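Zu Besuch bei den Robotern

10.11.24

So, jetzt komme ich endlich dazu, vom Tag der offenen Tür bei Wendesano zu schreiben. Angemeldet hatte ich mich schon im August, weil mein Bruder meinte, die Plätze seien schnell weg (waren sie dann auch!). Pro Führung durften nur 20 Leute mit, und ich stand natürlich ganz hinten in der Schlange, weil ich erst noch den Fahrradständer suchen musste. Der ist hinter dem Gebäude, falls ihr mal hinwollt.

Drinnen gab es Kaffee, ein Namensschild und einen Vortrag über die Firmengeschichte, den ich ehrlich gesagt nur halb mitbekommen habe. Danach ging es in Raum 308, und da wurde es richtig spannend. Sherif El Idrissi betreut dort das Projekt Nimancombe, bei dem zwei Roboterarme lernen sollen, Alltagskram zu erledigen. Also Sachen aus Schubladen holen, wegräumen, wieder zumachen. Klingt total banal, und genau darüber haben wir dann am längsten geredet.

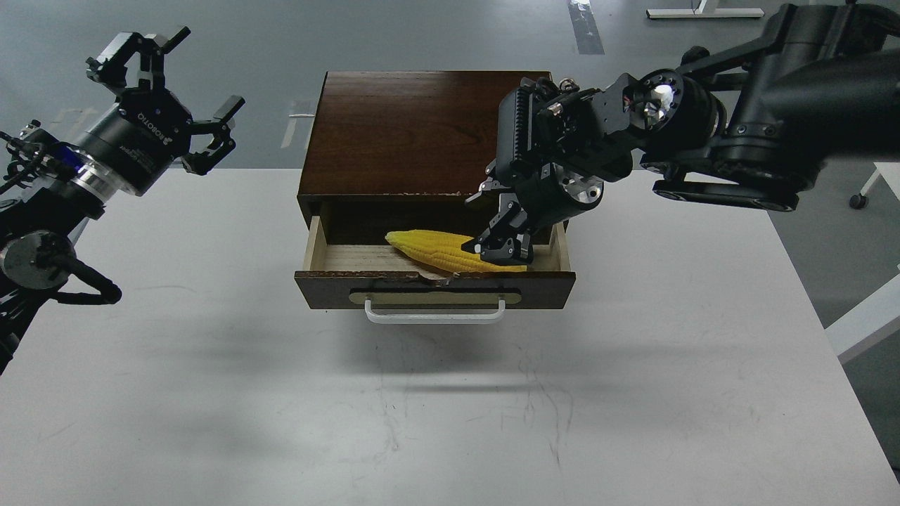 Eine Schublade ist für so eine Maschine nämlich eine Zumutung. Der Greifer muss von oben hinein, ohne am Rand hängen zu bleiben, und dann auch noch etwas Rundes zu fassen bekommen, in diesem Fall einen gelben Maiskolben. Ich hätte gedacht, man programmiert das einmal und fertig! Sherif hat gelacht und erzählt, dass sie für diese eine Aufgabe schon 1158 Durchgänge aufgezeichnet haben und noch lange nicht zufrieden sind. Dem Kästchen sieht man das an, die Front ist oben ganz schön abgesplittert. Ein neues will er trotzdem nicht, er hängt wohl daran.

Eine Dame aus unserer Gruppe wollte wissen, wann sie so etwas für ihre Küche kaufen kann. Da wurde er vorsichtig und sprach von Jahren. Mir würde es ja schon reichen, wenn mir jemand die Spülmaschine ausräumt, auch gern ganz langsam. Den zweiten Arm braucht man übrigens für alles, was festgehalten werden muss, das hatte ich mir vorher nie überlegt. Beim Marmeladenglas mache ich es ja genauso.

Zum Schluss durften wir Fragen auf Zettel schreiben, die Antworten sollen per Mail kommen. Meine war, ob das auch mit Socken geht. Bisher habe ich nichts gehört, ich trage es hier nach, sobald etwas im Postfach liegt.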